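In Praise of the Clear Box

11/22/21

I have owned wicker baskets, fabric bins, and a very handsome set of tins from Rornero that I still can't tell apart, and I am here to say that the clear plastic box with a hinged lid beats every one of them. I love these things! I have 23 in the house right now (the count came up when I was buying labels, which I then didn't need).

The case is simple. You look at the box and you know what's in it. With my old tins I opened four to find one battery, every time, and then put the lids back on the wrong tins. With a clear box on the table you spot the one little thing inside from across the room, before you've even reached for the latch.

And the hinge! A loose lid wanders off. I spent most of August matching up lids after a kitchen clear-out and threw away nine that fit nothing at all. A hinged lid stays with its box, through moves, through children, through being dropped down the basement stairs.

People tell me clear boxes look messy, that you end up staring at your own clutter. I get it, I really do, but I think that's a point in their favor. If I can see a box of dried-up pens, I throw out the pens. Hidden in a tin, they would have been with me for another 13 years.

My one rule is to keep some boxes nearly empty. A single small object is allowed a whole box to itself if it's the kind of thing you'd cry over losing. Try one on a plain table for a week and see how you feel about your baskets.

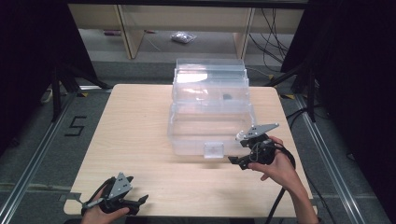 What About Labels?

I've come around to skipping them. A label tells you what was in the box the day you wrote it, and my boxes change jobs constantly. The only ones I still label are the boxes up on the high shelf, where all I can see is the bottom.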